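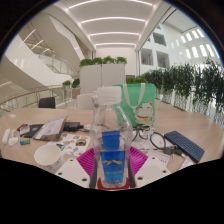

Orstead water meters to be read hourly from March

Orstead's water utility will begin replacing mechanical household meters with ultrasonic units in March, starting with 1,075 properties on the eastern side of town. The remaining connections, which bring the total to 2,831, are scheduled for the following financial year.

The new meters have no moving parts. Two transducers measure the difference in travel time between sound pulses sent with and against the flow, and the unit converts that figure to a volume. Readings are logged every hour and sent by radio once a day to a receiver on the Valente Road reservoir. Existing meters are read by hand each quarter.

Network engineer Gholamreza Fallahi said the main purpose was to find leaks on the customer side of the connection.

"A toilet cistern that runs all night doesn't show up on a quarterly reading until the bill arrives," he said. "With hourly data we look for a property where flow never drops to zero. If that goes on for three days, the owner gets a letter or a text message."

The utility expects the same data to narrow down losses in its own pipes. Total consumption in each supply zone will be compared with the volume leaving the reservoir between 2 am and 4 am, when household demand is lowest. Under the present system that comparison can be made only for the town as a whole.

Supply and installation have been awarded to Trendeck, with pipe fittings and meter boxes to come from Dikis. Each changeover requires the water to be shut off for up to 20 minutes. Residents do not need to be home if the meter is accessible from the street. Where it sits behind a locked gate, the installer will leave a card with a number to call.

Customers may notice discoloured water or air in the line when supply is restored. The utility advises running an outside tap until the flow is clear before using a washing machine or dishwasher. Households with a tank and pump should switch the pump off at the power point before work begins.

The nominal bore of the standard unit is 20 mm, the same as the meter it replaces, and no changes to private plumbing are expected. Larger connections, including those at the school, the caravan park and the bowls club, will be handled separately – their meters are on a longer delivery time.

Billing will stay quarterly and there is no installation charge. The final reading on the old meter will be photographed and kept for eight years in case of a dispute. Owners who object to a radio transmitter may ask for it to be disabled, in which case a manual reading fee will apply.

An information session will be held at the Orstead library on Sunday at 2 pm. A street-by-street schedule for the eastern zone is available at the utility's front counter.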